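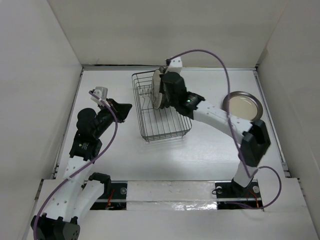
Two robot arms at a wire dish rack with two plates.

Section 4. Filing a Candidate in the Cirkville Nomination Portal

This section is for division secretaries and their deputies. It covers entering a candidate for a local seat, attaching the papers and sending the filing to the election office. Before you start, complete Section 3 (Division Accounts).

You will need:
- your division login
- the candidate's signed consent form
- the signature sheets, scanned as one PDF per ward
- the deposit receipt number

4.1 Enter the candidate

1. Sign in and open Nominations, then New Filing.
2. Choose the seat. For the November election the list shows Marulanda, Galtwood North and Galtwood South.
3. Type the candidate's name exactly as it appears on the voter roll. Leave out titles such as Dr. or Rev.
4. Enter the home address and press Check Roll. A green bar means the name and address match.
5. If the bar is yellow, open Compare and correct the line marked in bold. Press Check Roll again.

Note: Council seats do not require the candidate to live in the ward, only in the city. The portal will show "Outside ward" next to the address. This is information and does not block the filing.

4.2 Attach the signature sheets

1. Open the Papers tab and press Add.
2. Upload each ward file. The limit is 20 MB per file.
3. Enter the signature count for each ward. The total must be at least 600 before the Submit button appears.
4. Upload the consent form last.

Caution: Do not upload sheets for more than one candidate in the same file. The office rejects the whole file and the count goes back to zero.

4.3 Pay and submit

1. Enter the Truststead receipt number in the Deposit box, without dashes.
2. Ask the second officer of the division to sign in and press Approve. The same person cannot enter and approve a filing.
3. Press Submit and save the confirmation page.

Caution: A submitted filing cannot be edited. To change it, withdraw it under Filing > Withdraw and begin again at 4.1. Withdrawals close 2 days before the nomination deadline.

If the portal shows error 23, the session has timed out. Sign in again and open the filing from Drafts.

Section last revised 2023-07-14 by Wilmer Benavides.

Comments (3)

galtwood_sec
Check Roll kept coming back yellow for us until I put the middle initial in. Might be worth adding to step 3.

Wilmer Benavides
The initial has to be there if the roll has it. I'll add a line in the next revision.

PRT
Does the deputy count as second officer for Approve? Our chair is away until the week of the deadline.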